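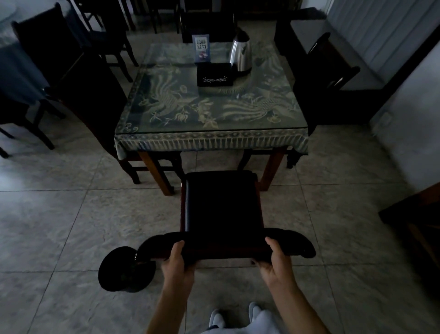

Can a machine put the dining chairs back yet?

Forum: Home Automation > Robots and chores
14 replies, 307 views

sodska_sid
Posted Saturday, September 23, 2023

Right, I've been turning this over all week and I want other people's opinions! We've had a robot vacuum for years and I love it to bits, but every single evening I do the same job before it can start: go round the dining table, take hold of each chair by the top rail, pull it out, let the vacuum under, then put the lot back again. It's the dullest job in the house and it looks so easy. Two hands, one chair, a bit of a tug.

So how close are we to a machine that does it? I don't mean a demo in a lab with one white chair on a white floor. I mean a proper dining room with dark heavy chairs, curtains half drawn, marble tiles and a cloth with a fringe hanging down the side of the table.

Sidra

wendholm_dan
I think we're closer than most people reckon. Pulling a chair is one of the nicer jobs for a two-armed robot. The chair stays on the floor the whole time, so you don't need to lift anything, and the top rail is at a decent height. Grip, lean back, roll back. I'd put money on seeing it done well in an ordinary home before folding laundry is sorted.

Urkel
Disagree, and I say that as someone who really wants one. Look at the rail on that chair. It's curved, it's black, and the ends flare out and curl. A person wraps a hand round it without thinking. A pair of flat gripper pads would be touching it at two little spots and sliding about. Then add the poor light. Dark chair, dark legs, more dark chairs behind. Depth cameras can really struggle with dark shiny stuff.

wendholm_dan
Fair point on the light, but you can put a lamp on a robot!

Urkel
You can, and then you get a lovely bright glare off the glass on the table top :)

saqib_g
I fit out workshops for a living and we had the same argument about stools. We tried a mobile arm from a small firm for moving them at the end of a shift. On smooth concrete it was brilliant. I stood there grinning like a child. On the tiled side of the building the feet caught on a grout line, the stool tipped, and the arm carried on pulling as if all was well. What we do with our hands is feel the snag and tilt the chair back a touch. That's the bit I'd want to see.

sodska_sid
Oh that's interesting, I do exactly that tilt! Never noticed until I read your post and went and tried it. The front feet come up a tiny bit and it glides.

Anum_L
Can I be the one to worry about the tablecloth? Tassels along the edge, kettle standing on top. If a gripper catches the fringe along with the chair and pulls, I'd rather not be in the room. Yes, the glass sheet would hold the cloth down to some extent, but do you want to test that?

haoran.dai
Anum, that's a good worry and a solvable one. You'd set a force limit: if the pull goes over what a chair should need, stop and let go. The arm I have on my bench (second-hand, cost me 2,000 and a lot of begging at home) does this already. I've been teaching it to drag a child's chair across the kitchen. Over the last fortnight it did 70 tries and got 36 of them right. I was thrilled!

Urkel
36 out of 70 is a coin toss, mate.

haoran.dai
It is! But in the first batch it got none. Most of the failures were the grip slipping as the chair began to move, so I've put rubber sleeves on the fingers. New round of tries coming in November when I've got my evenings back.

Cheema
Different angle. Why are we asking a robot to move the furniture at all? Buy the chairs that hook on to the table top so the legs hang clear. Vacuum goes straight under. Cheap, no code, works today.

sodska_sid
Cheema, you are right and I am not giving up my chairs. They're heavy, they're curly and I'm very fond of them.

Anum_L
Hear hear.

saqib_g
Pulling out is the easy half, by the way. Putting back is harder. You've got to line it up between the table legs, miss the chair next to it, and stop before the rail bumps the edge. Haoran, have you tried that direction?

haoran.dai
Twice. One went in beautifully. The other went in sideways and stayed there, and my daughter now insists that's its proper place. I'll post the numbers for both directions once the sleeves have had a good run, and if anyone has a heavier chair with a curved rail they can measure for me, please send the width and the weight.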